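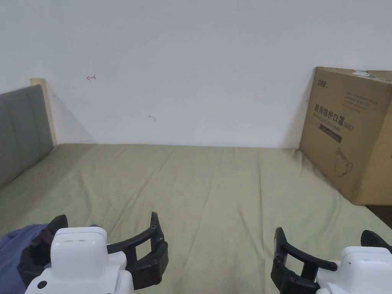

O lençol verde-sálvia na cama, com a cabeceira cinza à esquerda.

20 de maio de 2019 | Redação
Tempo de leitura: 2 min

Lençol Girnholm de casal: três meses de uso

Comprei o jogo Girnholm em fevereiro, na loja Dillevby, para substituir um de microfibra que esquentava demais. Paguei 80 euros pelo conjunto com lençol de baixo, lençol de cima e duas fronhas. É mais do que costumo gastar em roupa de cama, e por isso esperei algum tempo antes de escrever.

O tecido é percal de algodão. Sai da embalagem bastante rígido, com aquele toque de camisa engomada, e solta um pouco de fiapo na primeira lavagem. Da terceira em diante ficou mais macio. Contei quase 14 lavagens até agora, todas a 40 graus e sem amaciante. A cor clareou de leve nas bordas das fronhas, que apanham mais sol no varal. No lençol não noto diferença.

O elástico dá a volta completa e segura bem o colchão. O meu é alto e tem um sobrecolchão fino por cima, e mesmo assim os cantos não saltam durante a noite. Para vestir a cama sozinho convém começar pelos cantos da cabeceira, pois o último é sempre o mais apertado. A etiqueta que indica o lado dos pés é pequena e cosida com linha da mesma cor, difícil de achar com pouca luz.

Percal amarrota. Quem quer a cama lisa terá de passar a ferro ou tirar a roupa da máquina logo que o ciclo acaba. Eu estendo o lençol ainda úmido e aliso com a mão, o que resolve boa parte das rugas.
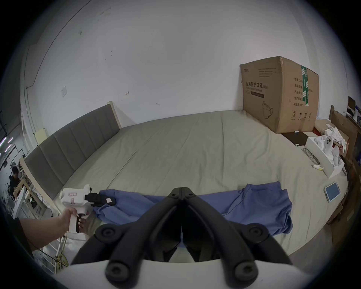 Comparação com o Szalai

Usei antes o Szalai de cetim de algodão, no quarto de hóspedes. É mais macio desde o primeiro dia e amarrota menos, mas escorrega, e o edredom acaba no chão. Também criou bolinhas na zona dos pés em poucos meses. O Girnholm ainda não tem nenhuma. No verão prefiro o percal, sem dúvida. No inverno, talvez o cetim.

O que podia ser melhor

As fronhas não têm aba interior e o travesseiro aparece na abertura. O saco de tecido da embalagem desbotou quando o lavei com toalhas brancas. A Dillevby só vende o jogo completo, de modo que um lençol de baixo estragado obriga a comprar tudo outra vez.

Nota: 4 em 5. Compraria de novo, na mesma cor.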